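quick one before dinner. Clearing the table for June guests, 40 minutes tops I said. Ha.

Pens in the drawer. Receipts - bin, mostly. Ermelinda wants her good scissors back, still havent found them. Blocks are staying out till bedtime, I gave up on that fight. 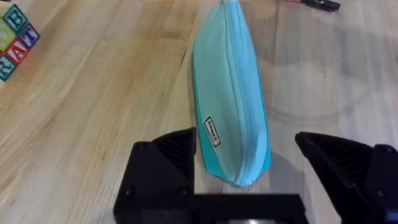
Zip pouches next. We own way too many and I keep meaning to thin them out, half the zips stick. The turquoise one stays though, I like the long skinny shape and it fits in my work bag. Tag's still on the side, must snip that off. Then the rings on the table top, tried oil once, will try agian tomorow. Ok, pasta's boiling over, bye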